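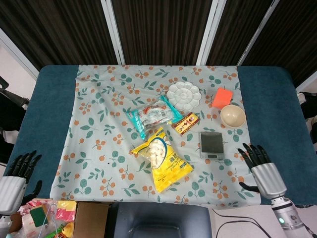 Support ticket 156
Product: Lesatura hand kit, left and right, with Onness control software
Opened by: Trosau workshop
Status: waiting for customer

Customer, first message, 22/05/2026

Hello. We are testing your kit for sorting small household goods on a table. The left hand works well. The right hand has a problem with flat objects. When it goes to the kitchen scale, the fingers close too early and the thumb stops before it touches. The same program with the sponge block gives no error. The software shows only "grip timeout" and the number 300. I did not find this number in the manual.

The light on the right forearm is green all the time, also when the error comes. I restarted the software and the hand, in this order, with no change.

Support

Thank you for the clear report. Code 300 means that the thumb did not reach its target in the allowed time. It does not stop the hand, so the light stays green. Please tell us which version of Onness you use, and if the error comes also with the snack bags.

Customer

The version is 9. With the yellow bag the error came one time in roughly 20 minutes of work. With the clear bag it did not come. With the small red and cream box it comes almost always. The round bowl is fine.

I changed the tablecloth for a plain one, as your manual recommends for the camera, but the result was the same. So I put the first cloth back.

Support

Then we think it is the height setting and not the camera. In version 9 the right hand can keep an old table height after an update. Please do these steps:

Close the program and leave the power on.
Open Hands, Right, Table height.
Delete the saved value. Do not write zero, the field must be empty.
Measure again with the cloth on the table. If your table is padded, press lightly at the measuring point.
Repeat the scale test with grip speed 2.

Customer

I did all the steps. The old value was from October, before we put the padding on the table. Now the scale is picked up without error. The box still gives 300 when it lies tilted, but less often than before. Is there a setting for this, or must we wait for the next version? Our dealer, Kamel, did not know.

Support

For thin boxes please try the option "late thumb" in the same menu. Send us the log file after the test, also if there is no error in it. We keep the ticket open.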